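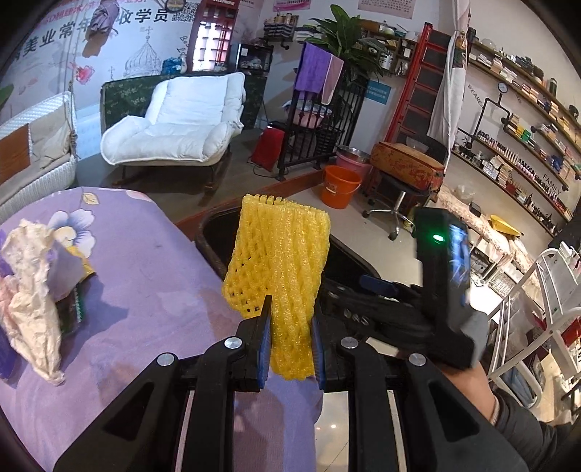 Patricio Alcaraz sostiene que los niños de los años cincuenta no jugaban con las cajas de construcción, que las guardaban. Me lo dijo por correo cuando le pasé el primer borrador de esta charla, y añadió que por eso se conservan tantas completas. Empezar leyendo su frase. Dejar que la sala opine un momento antes de seguir.

Mi postura: en parte tiene razón. Las cajas caras se guardaban. Las baratas se perdieron pieza a pieza y casi no llegan a las subastas, así que lo que vemos hoy engaña un poco.

Contexto, breve

La posguerra deja talleres con prensas, troqueles y chapa que ya no se necesitan para el ejército. Muchos prueban con utensilios de cocina, otros con juguetes. Brarnosen hizo las dos cosas en la misma nave de Handham: cazos por la mañana y vigas perforadas por la tarde. Decirlo así, que se entiende bien. La nave ya no existe.

El juguete metálico de construcción era anterior a la guerra y todo el mundo lo conocía. Lo que cambia es el comprador. Antes se vendía al padre aficionado a la mecánica. Ahora se vende a familias que quieren que el hijo estudie algo técnico, y el folleto habla de porvenir, de oficio, de ingenieros. Leer en voz alta el párrafo del folleto que llevo marcado con lápiz. No traducir los términos de tornillería, se pierde tiempo.

La caja Brarnosen

Salió con 67 piezas, contando tornillos y tuercas, cosa que a los compradores no les hizo gracia. El manual proponía seis modelos: grúa, puente, carretilla, molino, balanza y un vehículo que el manual llama simplemente coche. El molino no se puede montar con lo que trae la caja. Falta un eje largo. Lo he intentado con mi ejemplar y con el de un coleccionista, y en ambos casos pasa lo mismo, por lo que creo que es un error del manual y que no se perdió la pieza.

La pintura es lo que peor ha envejecido. Verde y rojo en las primeras tiradas, luego sólo rojo. Si alguien pregunta por el cambio: no lo sé. He leído que fue por el precio del pigmento, pero no he encontrado ningún papel que lo confirme.

Pasar despacio las páginas del manual. Fijarse en que las manos dibujadas son siempre de adulto. El niño sale en la tapa, mirando. En el interior desaparece.

La competencia

Tillby aparece poco después con cartón prensado en lugar de chapa. Más barata, más ligera, con colores mejores. Se doblaba con la humedad. En el catálogo la presentan como material moderno, sin mencionar el cartón en ninguna parte. Los anuncios son buenos y merece la pena enseñar alguno, aunque el papel está muy amarillo y la reproducción sale regular.

Durante un tiempo las tiendas colocaban las dos marcas juntas y las familias elegían por precio. Tillby ganaba en ventas y Brarnosen ganaba en las cartas al fabricante, que se conservan en parte. Casi todas piden piezas sueltas. Una pide que le devuelvan el dinero del molino.
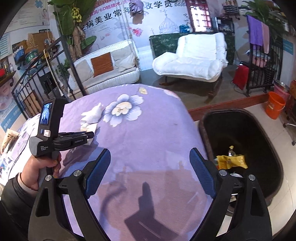
Me dijeron una vez, al acabar la charla, que la chapa cortaba y que yo no lo mencionaba. Era verdad y lo he incluido. Los cantos de las primeras tiradas están sin rebajar, se nota al pasar el dedo con cuidado. En las posteriores hay un pliegue muy pequeño en el borde. No hay ningún aviso en el manual ni antes ni después. El único consejo de seguridad es no dejar las tuercas al alcance de los hermanos menores, y va en letra pequeña debajo del dibujo de la balanza.

Comentar aquí que la idea de riesgo era otra. No alargarse. La gente trae sus propias historias de cortes y quemaduras y se va el tiempo.

La distribución

El capítulo menos conocido. Fuera de su país, Brarnosen se vendió a través de Vlachopoulos, una casa de importación que traía sobre todo máquinas de coser. Los juguetes iban en el hueco que quedaba en los cajones. Por eso las entregas eran irregulares y hay meses enteros sin una sola caja en los libros. Mayo es siempre flojo. Antes de Navidad llegaba todo junto y tarde.

El acuerdo duró siete años. Terminó sin pleito, con una carta de pocas líneas en la que Vlachopoulos dice que el público prefiere ya el plástico. Leer la carta. Está bien escrita y se entiende sola.

El plástico

No dedicarle mucho, es otra charla. Basta con decir que encajaba sin herramientas y que eso cambió el tipo de juego. Con la chapa había que seguir un orden: si te saltabas un paso, desmontabas media grúa. Montar la grúa me llevó casi siete horas, con la llave original y sin perder la paciencia más que al final. Un niño con la tarde libre no la terminaba. La dejaba a medias sobre la mesa del comedor y a la hora de cenar había que quitarla.

Ahí vuelvo a Patricio. Las cajas completas que tenemos son, muchas de ellas, cajas que aburrieron a alguien. Las usadas tienen piezas torcidas, tuercas de otra marca, cuerda de cocina en lugar del cordel de la grúa. A mí me interesan más esas, y se pagan peor.

Material que llevo

Manual de Brarnosen, que puede circular por la sala. Folleto de Tillby, que no sale de la funda. Copia de la carta. La balanza montada, que aguanta bien que la toquen. Comprobar antes que el platillo izquierdo no se ha soltado con el viaje.

Si sobra tiempo, pedir a quien tenga una caja en casa que mire si le falta el eje largo del molino y me escriba. Si no sobra, dejar el correo en la última diapositiva y pasar a las preguntas.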